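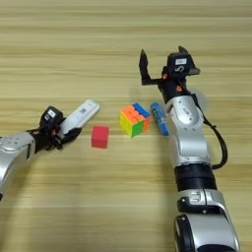 Yolandi Pretorius wanted to know, before I'd typed a word of this, whether the checklist would be the same one we used in March, because she thought the March one was too long and skipped the only part visitors ever get near, the front edge of the table.

2026-04-14 — posted by the open day desk

Filed under: Demos & Visits / Safety Walkrounds

Fair point, Yolandi! So I took the March sheet, threw out the stuff on forklifts (we don't have one on this floor), and did the walkround again at Brondavside with the two-arm table as the main stop. My comments are under each item. Where I wrote OK, I mean I checked it myself this morning. Where I wrote anything else, please read it before the doors open, especially if you're on the Zekis table or doing the welcome talk.

1. GETTING IN AND OUT

Main door opens fully and stays open — OK
Side door clear on both sides — NOT YET
Comment: there's a stack of folding chairs behind the side door again. I moved half of them and then my back told me to stop. They need to go to the storage room tonight.

Sign-in sheet and badges at the desk — OK
Comment: I printed 70 badges. We have 17 names on the list for the first group and I don't expect everyone to show, but last time we ran out and people were walking around with sticky notes on their sweaters.

2. THE TWO-ARM TABLE (ZEKIS DEMO)

Tabletop clear except for the demo pieces — OK
Comment: we're down to the red cube, the Rubik's cube and the blue cylinder. I like it this way. The longer lineup we ran in March looked great for a minute and then everybody lost track of which piece was next, me included. Please don't add your keys or your coffee to the table, even for a second. You know who you are.

Pieces within reach of the arms, none near the edge — OK
Comment: keep the row between the two arms. If a kid asks to put a piece down, the demo gets paused first and you place it for them.

Both grippers open and empty before the start — OK
Comment: this is the one I'd like said out loud by whoever is running the table. "Both open, both empty." It feels silly the first time, and then it doesn't. The fingers on the left one and the right one aren't the same (the left has that long white one), and people will ask why. Tell them we're comparing, and send the really curious ones to me.

Cables checked along the full length — OK, WITH A NOTE
Comment: the loop on the right arm hangs a little away from the arm, so I ran it slowly through the whole demo path and watched the cable the entire time. It didn't catch on anything. Even so, I want somebody looking at it again after the first group leaves. Put your initials on the sheet when you've done it.

Labels on the grippers still attached — OK
Comment: one had a corner coming up last month. I pressed it back down and it's holding.

Stop button tested from the operator's seat — OK
Stop button tested from the visitor side — OK
Comment: tested both 2 times, with the arms moving at demo speed. Yes, I know the old form only asks for one test. Humor me.

Demo speed set to slow — OK
Comment: there will be somebody in the crowd who asks to see it go fast. The answer is no, with a smile. We have the Hosoda video for that and it's loaded on the laptop.

3. WHERE PEOPLE STAND

Floor tape in place — REDO
Comment: the tape along the front has lifted where the mop got to it. New roll is in my top drawer, take it. Keep the line exactly where it was, I measured that with Yolandi and I'm not doing it twice.

No more than 4 visitors at the tape at one time — BRIEFED
Comment: the rest can watch from the second row, the view is honestly fine from there. Small kids go in front with a grown-up, and no sitting on the table edge (this came up in March, and it was not a kid).

Long hair, lanyards and scarves — BRIEFED
Comment: please mention it in the welcome talk so it isn't awkward at the table. Badges this year are clip-on, so that takes care of most of the lanyards.

4. THE DOLLUS CORNER

Power strip off the floor — OK
Screen stand steady — SO-SO
Comment: it wobbles if you lean on it. I tightened what I could find. Don't lean on it, and turn it so the wobbly leg is against the wall.

Handouts — OK
Comment: the box is under the counter. The Dollus sheets are the old ones with the wrong room number. Cross it out with a pen as you hand them over, I'm not reprinting a whole box for one number.

5. BEFORE YOU GO HOME

Arms parked and powered down
Demo pieces back in the tray
Stop button left pressed in
Lights off in the back
Comment: I left these blank so the closing person can fill them in. If a piece is missing from the tray, text me, and check the windowsill first. The blue one rolls.

Still open as of this morning: chairs at the side door, tape along the front, wobbly screen. I'll come by again before the first group and sign the bottom of the sheet once those are done.

Recent in Demos & Visits
- March open day: what we ran late on
- Hosoda video, shorter cut now on the laptop
- Parking at Brondavside for group visits
- Zekis table: who's running it and when
- Dollus corner handouts, room number fix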